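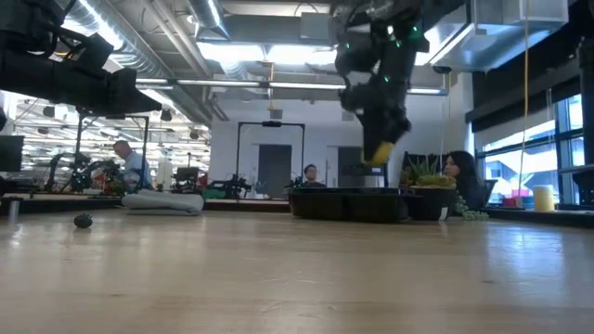 The long table by the windows, Furkberg

Search stories Go

I took the job at Magnusson for the windows. My aunt had left me her succulent and 169 rules for keeping it alive, and rule 2 was daylight.

So it went to work with me — and then came the fruit. One morning there were strawberries in the black tray, leaves and all, and a lemon off by itself like it had been sent to think.
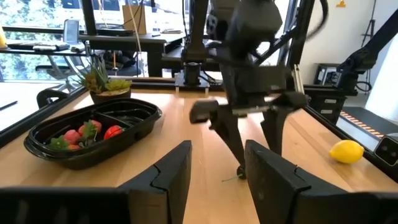
The Lemon

I blamed Urgate, the bakery downstairs. They swore it wasn't them. I let the lemon be, and by September I was saying good morning to it,
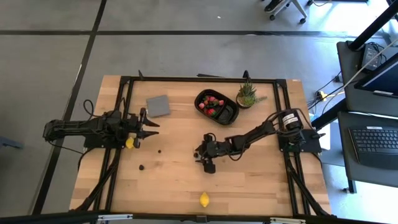
and to the strawberries too, so they wouldn't feel left out. Then I finally picked one up. Toy! All that manners, for a toy. 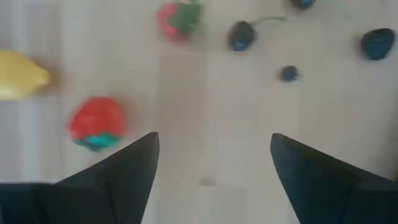

Strawberry, still not speaking to me

Contact | © Amby Stories | Back to top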